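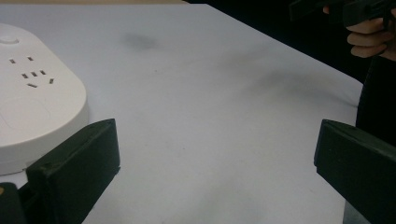
8th July
Posted by Telma Olivares

So I finally finished the big jigsaw puzzle of Malotville harbor and I have opinions about it (you knew I would).

Quick background for anyone new around here. I do one monster puzzle every summer, when it's too hot to be outside past ten in the morning, and I'm stubborn about it. No looking at the box once the edges are done. My brother-in-law Cristóbal thinks this is insane and says so every time he comes over, usually while holding the box lid.

This year's was a Zimden, 1222 pieces, and no, I don't know why it's that number either. It took me 22 evenings. The boats went fast, the houses went fast, and then I hit the sky. Oh, the sky! Picture every shade of pale gray-blue you've ever seen on a bathroom wall, and now cut it into tiny pieces. I spent four nights on a patch the size of a dinner plate and snapped at my husband for breathing near it.
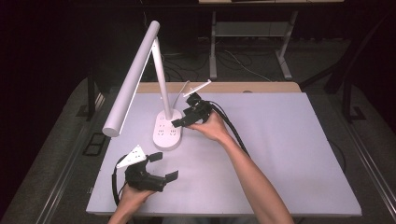

What got me through was sorting by shape instead of color. I used to think that was cheating, or at least joyless, but my friend Rattana swears by it and she does puzzles twice this size. You make little piles: two knobs across from each other, two knobs side by side, three knobs, the weird ones. Then you stop staring at the colors and just try things. I put on a long audiobook, one of those slow murder mysteries where everyone has a boat, and I got through half the sky in two sittings.

I was also dead wrong about one whole corner. The pieces fit, or they sort of fit, and I kept telling myself that the tiny gap was just how Zimden cuts them. It wasn't. I had two pieces swapped way down by the lighthouse and everything above them was off by a hair. If you ever have to push a piece in with your thumb, take it out. I know this and I still did it.

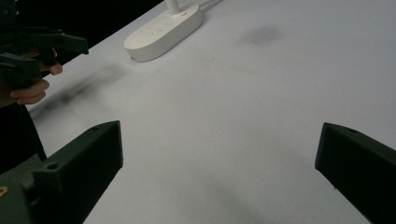

And yes, there was a missing piece, right in the middle of the church roof. I took the vacuum bag apart on the back steps (gross), checked the cuffs of every pair of pants in the house, and accused Cristóbal by text message. It was inside the audiobook case. I have no memory of how it got in there and I've apologized to him, though not very well.

Would I buy another one from them? I think so, yeah. The cardboard is nice and thick and there's hardly any dust in the bag. I just want one with more stuff going on next time, a market or a library or something, anything with labels and stripes. Rattana is lending me her Ibarra train station, which has a lot of people in hats. I'm supposed to give it back before the end of the summer, so wish me luck with that.

Recent posts
The Tundus puzzle mat, one year later
Peach jam, second try
Books I quit halfway through
Why I gave up on tomatoes

This site uses cookies to remember your settings and count visits. By continuing to browse, you agree to their use.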